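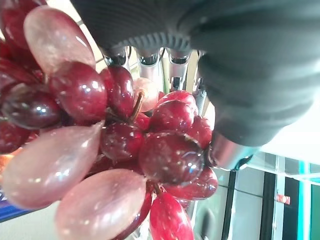

4.3 Closing on the bunch: comparing the two hand controllers

Grapes were the item we most looked forward to, and they did not let us down. A melon gives a hand one big curve to settle on. A bunch gives it dozens of small ones, all free to shift a little against each other, with stems poking out wherever they please. If two controllers differ at all in how they close, a bunch of grapes ought to show it, and ours did so from the first morning.

Both controllers drove the same Dakdale hand, with the same soft covering and the same metal finger ends. Yorath closes each finger along a fixed path and stops at a preset position. Notell closes on motor current, finger by finger, and lets any finger that meets resistance wait while the others carry on. Neither was tuned for fruit. Spyros Kalogeropoulos set the closing time to 1,050 ms for both, so that a faster close could not be mistaken for a better one, and we left that value alone for every grasp reported here.

Each controller was given 16 attempts. The robot stood in the mock market and reached for the red bunch from above, and Beca Eynon turned the bunch by hand between attempts following a printed list of headings. An attempt was scored as held if the bunch stayed in the hand through a lift, a pause and a half turn of the wrist. Shed grapes were noted separately, as were grasps in which a stem ended up between two fingers.

We watched every attempt from 2 viewpoints, the Zurkness camera at the wrist and the camera in the head. We had expected the head view to do most of the work and the wrist view to be a backup. The order of usefulness came out the other way round, and this was one of the nicest surprises of the whole trial! From the head, the hand hides the very contacts one wants to see. From the wrist you get the finger joints and the fruit together at close range, and a finger that has slipped past a grape into a gap is usually plain to see. Figure 7 is typical of what the scorers worked from.

Figure 7. Wrist camera view, with the black finger joints at the upper edge of a bunch of dark red grapes. A pale stem stub stands out from the side of the large, very dark grape near the middle. The brightly lit background was left uncorrected.
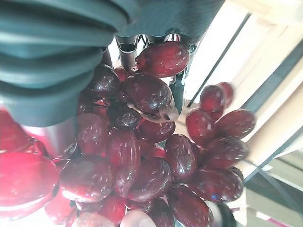 Reading time: 2 min

The bright background deserves a word. The wrist camera exposes for whatever fills most of its view, and with a bunch in front of it that means dark, glossy fruit. Shelving and walls behind can wash out almost completely. Glenys Lewis tried a fixed exposure during the February set-up and it rescued the background nicely, but the gaps between the finger joints went black, and those gaps are where the interesting things happen. We went back to automatic exposure and were happy with it.

Highlights were a harder problem. Each grape carries its own small white reflections, and our first contact detector was quite convinced that some of them were fingertips. Lleucu Craddock replaced the brightness test with one that looks for the straight edges of the finger segments, and false contacts became rare enough that we could check the remainder by eye.

As for the controllers themselves, the difference in manner was obvious before any scoring was done. Yorath is brisk and beautifully repeatable. Give it the same bunch at the same heading and the fingers arrive in the same place, which made it a pleasure to debug. Its weakness is that a bunch is never quite the same twice, and a finger that finds a gap will go on into it until its preset position is reached. Notell looks untidy by comparison, with the fingers stopping at different depths, yet this is exactly what an uneven surface calls for. On bunches with a loose side sprig we came to prefer it strongly.

The full task asked for more than a grasp, as the bunch had to be brought to a shopping basket that the other hand might be holding by the rim. Here the choice of controller mattered in a way we had not planned for. 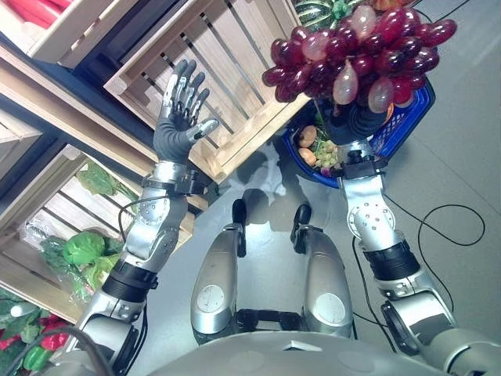

A basket that already has things in it leaves little room for a hand to open wide, and Yorath only knows how to open wide. Its release path is the closing path run backwards, all fingers together, so the hand needs clear space on every side before it lets go. Notell can release one finger at a time. Once Beca suggested opening the thumb first and leaving the fingers where they were, we could set a bunch down on top of other produce with far less fuss over the approach angle.

We would still start a new user on Yorath. It needs fewer settings, its failures are easy to read from the wrist view, and for firm single items we saw no reason to want anything else. For bunches, and for any release over a part-filled basket, we used Notell in all the later sections. The arm trajectories were shared between the two and are given in Section 4.4, along with the wrist speeds used for the half turn.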